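4.2 Setting up a Skorkport audio guide stop

Each outdoor marker on a memorial or monument trail counts as one stop. A Skorkport unit holds up to 40 stops.

1. Switch the unit on and hold MENU until the stop list opens.
2. Select New Stop and enter the number printed on the marker.
3. Stand at the marker and press SET to store the position.

Note: Visitors hear the recording when they come within 13 feet of the stored position.

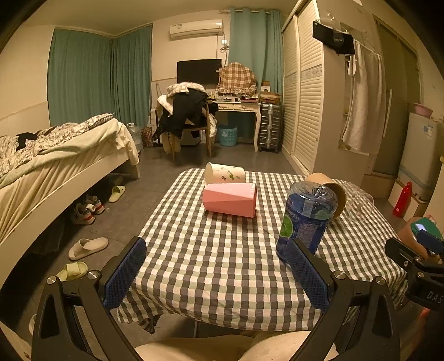 4. Choose the recording for the stop. Text for the visually impaired version is loaded separately (see 4.5).
5. Set the volume to 50 for open plazas. Use a lower setting near water features or quiet gardens.
6. Press SAVE and wait for two short tones.

Caution: Do not remove the battery before the second tone. The stop list may be lost.

Repeat steps 2 to 6 for each remaining marker.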